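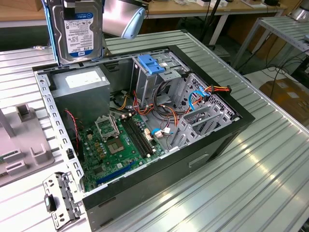 Merkitz: Frequently Asked Questions

What is Merkitz?

Merkitz is a task planner for robot work inside desktop computers. It takes a list of parts and their places in the case, and gives back a sequence of motions that the controller can run. We use it for taking out and putting in hard drives, memory and CPUs, and for closing the socket frame. It was started at Rornmont and is now used also in two other labs.

Which parts of the software do I need?

There are three packages, and you can install them separately:

merkitz-plan: the planner itself
mousavi: the motion controller, runs on the robot PC
darkness: the perception module, finds the case and the parts

If you have already your own perception, you can leave out darkness and publish the poses to the planner yourself. The message format is in the file poses.md of the planner package. Please read the part about frames first, most of the mails we receive are about frames.

Why is the perception module called Darkness?

The first version was made for the inside of black cases with the room light off. The name stayed.

At which rate does the controller run?

Mousavi runs the inner loop at 1000 Hz. The planner is much slower and does not need a real-time kernel. Do not put both on the same machine if you can avoid this. It works on a strong computer, but the first time someone opens a browser on it you will see missed cycles in the log.

Does the case have to be in a fixed place?

No. The case has to lie on its side with the opening up, and all four corners should be visible for at least one camera. Darkness fits the outline of the case first, then looks for the power supply and the drive cage, and from these two it computes the case frame. All other parts are searched in this frame.

A fixture plate next to the case is a different matter. Its pose is read from the configuration and is not measured in each run. If you push the plate by accident, calibrate it again.

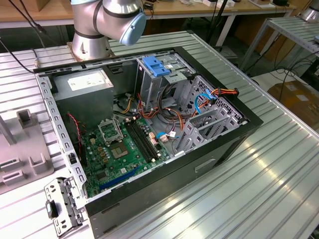 Answers written by Saeed Ghaffari, last revised Jan 13, 2026

What is new in release 7?

The biggest change is in the collision model. Before, the cables were one big box which the arm was not allowed to enter. In a tower where the power cables go across the middle, this box closed the way to half of the board, and the planner gave up with NO_APPROACH. Now the cable region is a height map, updated before each motion, with a soft cost on top. The arm may pass over the cables closely, and it slows down when it does.

The other changes are smaller:

The drive latch has its own state in the part list (open, closed, unknown)
Socket frame and socket lever are two parts now, with an order between them
The log viewer remembers the last folder
plan --dry prints the gripper opening in mm for each step

How does the software know if a CPU is in the socket?

There is a small classifier for this in Darkness. It was trained on 825 images which we labeled by hand. It gives three answers: empty, occupied, and not sure. With "not sure" the planner stops and asks the operator. You can change this behavior with on_unsure: look_again, and then the arm with the camera goes to a second view before it asks.

A metal retention frame that stands raised can throw a reflection on the contact area. If you get many "not sure" answers, lower the exposure before you start to retrain anything.

Can it find memory slots on a board it has never seen?

Usually yes for the slots, less well for the clips at the ends. Boards with two slots and boards with four slots use the same model. What you have to enter by hand is which slot should be filled first. We do not try to read this from the board, and there is no plan to add it.

The arm stops above the power supply and does not go down. What is wrong?

In most cases nothing is wrong. The point above the power supply is the default waiting pose, named hover_psu in the configuration. The metal box is flat and easy to find, so we check there the height of the case frame before the arm goes to lower places. 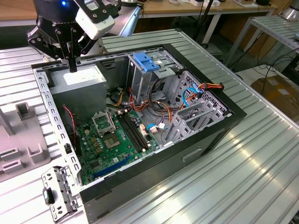 The gripper over the power supply, fingers pointing down.

If the arm stays there longer than the value of hover_timeout, look in the log for one of these:

HEIGHT_MISMATCH: the measured height and the model do not agree. Very often the wrong case model is loaded.
WAIT_PERCEPTION: Darkness has not sent a new pose. Check if the module is still running and if the clocks of the two computers are the same.
FORCE_BIAS: the force sensor was not set to zero after a tool change. Call mousavi zero with the gripper free in the air.

Can I use two arms?

The planner supports 2 arms over one case, but they take turns. The region inside the case is locked by one arm at a time. Real parallel motion was tried in a branch in November and it is still there (branch shared-case), but it is not maintained.

Which grippers are supported?

Any parallel gripper with two fingers and position feedback. You have to describe the finger shape in the tool file -- a simple box for each finger is enough to start with. For the memory slots you will want a better shape, the space between the clips and the wires is narrow.

Can the software plug in a SATA cable?

Not in a reliable way. There is a demo script that does it when the plug is already in the gripper with a known orientation. Picking up a cable that hangs free in the case is outside of what Merkitz can do at present.

Where do I report a problem?

In the issue tracker, with the plan file, the log of the controller and one image from each camera. Please do not cut the images. If the problem is with a new case model, attach also the case file you wrote, even if it is not finished.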